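Grusonham funeral homes move to shared online notice form

Funeral homes in Grusonham will begin filing death and service notices through a single online form in March, replacing the separate email and fax arrangements each home has kept with local papers. The form was built by Vurnen, a records software firm, and will be run day to day by Heris, which already handles burial permits for the town's two municipal cemeteries.

Under the present arrangement a family approves a notice with the funeral home, the home sends the text to each publication, and each publication retypes or reformats it. Corrections follow the same path. A review of last year's filings found 213 notices that needed at least one correction after first publication. Of these, 187 involved the time or place of a service, and the rest involved names of relatives, spelling, or the address for memorial gifts.

The new form separates service details from the body of the notice. Visitation, service, and burial are each entered with their own place, start time, and end time, and the form will not accept a service that starts before visitation at the same place has begun. The body of the notice is free text with a limit of 2,000 characters. Longer tributes can be attached for online use but will not be sent to print.

Once a notice is approved, the service details are locked for print 30 minutes before each paper's daily deadline. Changes made after that point go to the online version at once and are marked as updated, with the time of the change shown. The print version carries a line directing readers to the online notice.

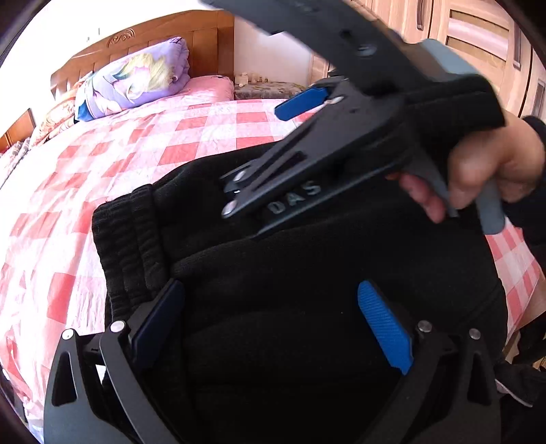

Several funeral homes asked during the trial period whether families would be able to make changes on their own. Naidu Funeral Service wrote that it supports the shared form but wants the home to remain the only party able to edit service times, as relatives do not always agree on them and a notice changed twice in one evening sends people to the wrong door. It also asked that the form keep a record of who approved each version.

Both requests were adopted. Families will receive a private link that lets them read the notice and suggest changes, but only the funeral home can release a new version. Each release is stored with the name of the staff member who made it. Earlier versions stay on file and are not shown to the public.

Fees are unchanged for print notices. The basic online notice, which contains the name, age, town of residence, date of death, and service details, is free. Photographs and attached tributes are charged by each publication at its own rate - the form displays the total before the notice is submitted.

Notices placed without a funeral home, as in the case of a private burial or a memorial held months after a death, may still be submitted. The person placing the notice must supply a copy of the death certificate or the permit number issued for the burial or cremation. Heris will check the number against its own records where the burial took place in a municipal cemetery and will contact the issuing office in other cases. Notices of this kind should be sent in by noon to appear in the next day's edition.

The form also includes a field for military honors and another for graveside access. The access field was added for the older section of the east cemetery, where vehicles cannot reach many of the plots and the walk from the gate is uneven. When it is filled in, the wording appears directly under the burial time.

Existing notices will not be moved to the new system. They remain available in the archives of the papers that published them, and requests to correct them should go to the paper concerned. Funeral homes that have not yet set up an account can do so through Heris until the end of the month, after which notices sent by fax will no longer be accepted.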